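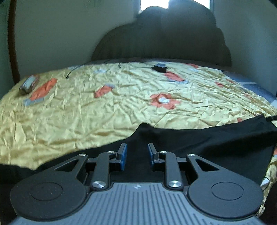 Hand-held gripper with blue jaw pads, with black cloth and a yellow printed sheet beyond.

Clotilde Rey supervises the collection team at Savthorpe, where 12 people record household tasks with hand-held grippers. Until June most of them worked in the folding room, sorting and packing linen by hand. The folding line, Flalex, now takes the flat items. Rey's team was moved over to produce the recordings used to train the next version, which is meant to handle clothing and bedding in ordinary rooms.

"The quota is 119 usable recordings per person per week," Rey says. "A usable recording has one task, a clean start and a clean finish. If the cloth slips, the operator may recover it and continue. If a hand enters the view, the recording is rejected."

The grip itself changed the work more than the quota did. Adanech Mamo folded linen for 15 years before the transfer. "With fingers you feel a second layer. With two jaws you have to look for the edge," she says. "I was slow for a month. My wrist got tired in a different place."

Black fabric is the hardest material, according to Mamo. Folds show poorly in weak light, and operators tend to close the jaws too early. She now turns toward a window when she can and approaches a raised fold from the side.

Rejections are reviewed on Monday. Zewditu Gashaw, who runs the review, says the first batch of nearly 2,000 recordings had to be sorted twice, as the written rules did not cover partial grasps. Operators were not paid for the second pass until they complained. Rey confirms this. The rule has been rewritten and the hours were paid.

Asked whether the team is training its own replacement, Rey does not dispute the question. "For folding, in part, yes. I have contracts through the next version. After that I have a request in for maintenance positions, and no answer yet."

Mamo has applied for one of them.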